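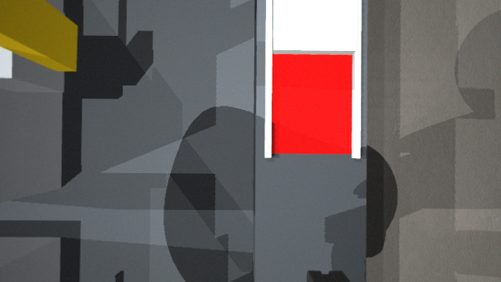

Fanni Gál had rewritten the planner twice since May, and it still stalled on step 2. She ran the simulator again at her desk in Clostville with the lights off. The red block sat between the white rails and she stepped the clock forward one tick at a time, reading the contact log. At tick 1964 the planner asked for a path and got none.

She called Fortin in Clokham.

"It thinks the rails are solid all the way down," she said.

"Are they?"

"No. They stop partway."

He was quiet. She could hear him typing.

"Clirngate pads every part by 2 millimeters," he said. "Did you turn that off?"

She had not. She changed the line, saved the file and started the run over.

Print this page
E-mail this page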